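Right, a thread about renaming 2832 files, because I spent a whole evening on it and would like something to show for it besides a sore neck.

1/ Background. I look after the computers for a small seed merchant. Two sites, Honbridge and Clarthorpe, one shared drive. Clarthorpe saves everything with the date at the front. Honbridge saves everything with the date at the back, or in the middle, or as "new new FINAL".

2/ The boss wants one pattern so that the stock program (it's called Plandlow, don't bother looking, it's older than my car) can pick the files up by itself. Fine, I thought. Rename-Item, pipe, tea, home. 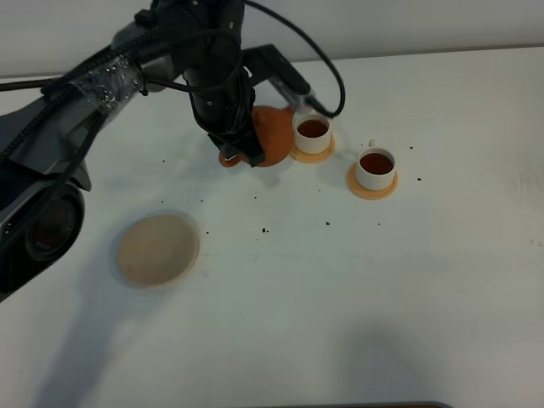 3/ First lesson, and I knew this one already and still forgot it: run it with -WhatIf. It prints what it would do and touches nothing. Mine printed a long list of files all wanting the same new name, so I'm glad I looked. You wouldn't tip up an orange teapot before checking there's a cup under the spout, and you shouldn't let a rename loose on a shared drive before reading the list either.

4/ Why the same name? I'd used -replace to strip out the date and put it back at the front. But -replace uses regular expressions, and in a regular expression a dot means "any character at all". My filenames are full of dots. 22.06.2021 and friends. So it was matching all sorts.

5/ The fix is a backslash before each dot. Or use the .Replace() method on the name, which takes you literally. I went with the backslashes as I needed the pattern matching for the day and month anyway.

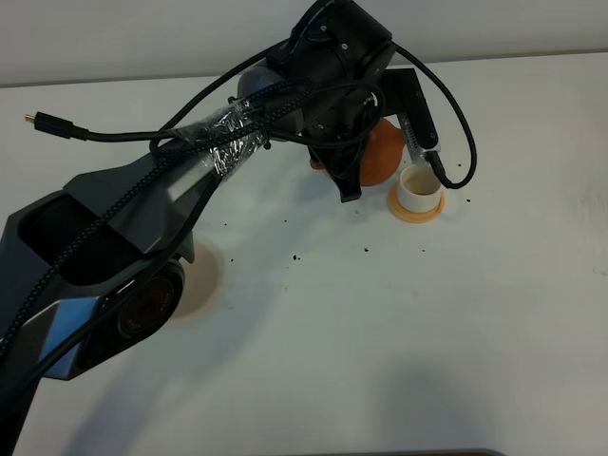

Arm over the table, one little plug hanging loose.

6/ Second lesson. Brackets! Somebody at Honbridge loves square brackets. "Stock [checked].xlsx" and so on. PowerShell reads square brackets in a path as a wildcard, so Test-Path kept telling me a file wasn't there while I was staring straight at it in Explorer.

7/ Use -LiteralPath. That's the whole tip. I lost most of an hour to it and I've been doing this job for 9 years.

8/ 237 files had brackets, if you were wondering. I asked whether the brackets meant anything. They mean "checked". The ones without brackets have also been checked.

9/ Third lesson - accents. We've got a supplier in Bragança and their folder has a cedilla in it. PowerShell didn't mind that one bit. The CSV I'd exported as a record of old names and new names minded a lot, and came out with a question mark where the ç should be. 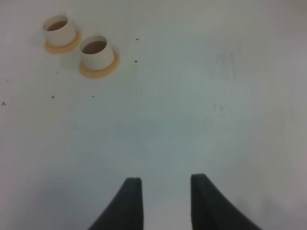 Two small cups, white with tan-orange round the base.

10/ Add -Encoding UTF8 to Export-Csv and to Import-Csv. Both ends. I only did the first end and then wondered why my undo script couldn't find the folder.

11/ Yes, I wrote an undo script. Please write an undo script. Mine reads the CSV from bottom to top and puts each old name back. It's hardly any typing and it let me go ahead without that horrible feeling in the stomach. I tested it on a copy of one folder first, renamed, undid, compared, all good.

12/ I also split the job up, 2000 files in one run and the rest in another, mostly so I could go and look at the first lot properly before carrying on.
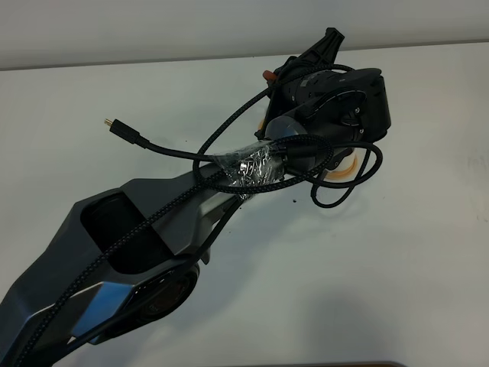
13/ The second run stopped partway with "the process cannot access the file". Somebody had a spreadsheet open at Clarthorpe. I'd wrapped the rename in try/catch, so it could have logged the name and moved on, except I'd left off -ErrorAction Stop and set $ErrorActionPreference to something daft further up. My own fault, moved the setting, ran it again.

14/ If you do the same, make the script skip anything already in the new pattern. Then you can run it as often as you like and it only picks up the stragglers. Mine has an if at the top with -notmatch and the year-month-day pattern, and that's all it needs.

15/ Someone's asked whether I could've used one of those free bulk rename programs. Yes, probably! But I'll have to do this again in December when the old archive comes over, and I'd like to press the up arrow and go home.

16/ Will tidy up the script and post it once I've taken our server names out. If you've got a neater way of spotting dates in the middle of a filename please shout, mine is ugly and I know it.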